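Workshop > Notebook > Visits
4 min read

March 2, 2020

Open day at Gorus. Went with Solange Poirier, who drove, which meant I could write some of this in the car on the way back. The rest is from memory and from the margins of their handout.

The invitation said "handling of connectors and cable by a learning arm", and that's the only reason I gave up a Monday for it. We've wanted something for the loom bench for ages. I've also been to enough of these to know that cable is where the smooth talk usually stops. Rigid blocks, fine. Bottles, fine. Anything that flops, and the man with the clicker suddenly wants to show you the dashboard.

First hour was slides. Some 800 runs recorded since July, they say, and they were proud of that. I asked how many of those were on the same bench with the same parts and got a long answer with no number in it. Solange asked the same thing later, more politely, and got the same answer. Put it down as "most of them" until they say otherwise.

Then through to the cell. One arm, two-finger gripper, small camera at the wrist, and a screen on a stand so visitors could follow the wrist view. Gridded mat on the bench, green cloth hung behind. I don't like the green cloth. Our bench backs on to a rack full of half-built Petrenko units and a window, and I'd want to see the thing cope with that before I believed any figure they quote. The chap running it (didn't catch his name, Solange might have) said the background "shouldn't matter much". Shouldn't is doing a lot of work there.

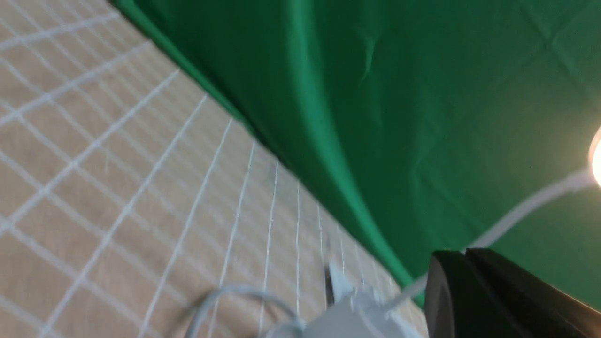 The wrist view swings about a good deal when the arm leans over, and once it's down low the finger takes up a fair bit of the picture. A grey part and a loop of grey cord on a pale mat with white lines is not much contrast either, and I'd have chosen a darker mat. I said so. They said the grid is for the people, the arm doesn't use it. Then why have it in shot? No good answer to that one.

What they ran for us: pick up the connector, turn it, seat it in a holder, let go. They did it 22 times while we stood there and I kept a tally on the handout. Four needed a hand put in. They count two of those as successes as the part ended up where it should. I don't, and I've written it down my way. On the stops, the arm went back and had another try at the same angle each time, as far as I could tell, and it looked to me like the sort of retry we'd have written ourselves with a timer and a loop.

Speed: 61 seconds for the one I timed from start to release. Our people do it while talking about football. They did say it was turned down for visitors, and I've no way of checking that.

To be fair to them:
-- the grip is gentle, no marks on the housings I was allowed to pick up afterwards
-- they let us stand close and didn't hurry anyone along
-- the Buvasov controller is tidy and the stop button does what it says, I pressed it

Not shown, though I asked for all of it: a cable they hadn't set out themselves, two cables crossing, anything with the lights off or the blinds open. Solange asked if she could move the cord by hand between runs. There was some looking at each other and then the tea arrived.

Price wasn't discussed. Drikusura were there as well, asking about lease terms, so someone is further along than we are. Or has more money.

My view is that it's a decent demo on a bench they know well and I wouldn't buy on it. Solange is warmer than I am -- she thinks the gripper alone might be worth having with our own jig and no learning at all. I could live with that if they'd sell it separately.

To do: send them a bag of our worst connectors, the grey ones with the stiff tails, and a photo of our bench as it really is, rack and all. Ask for raw video of the failed runs, not the edited reel. Solange to chase the spec for the finger pads. Handout with my tally is in the blue folder, please don't tidy it away.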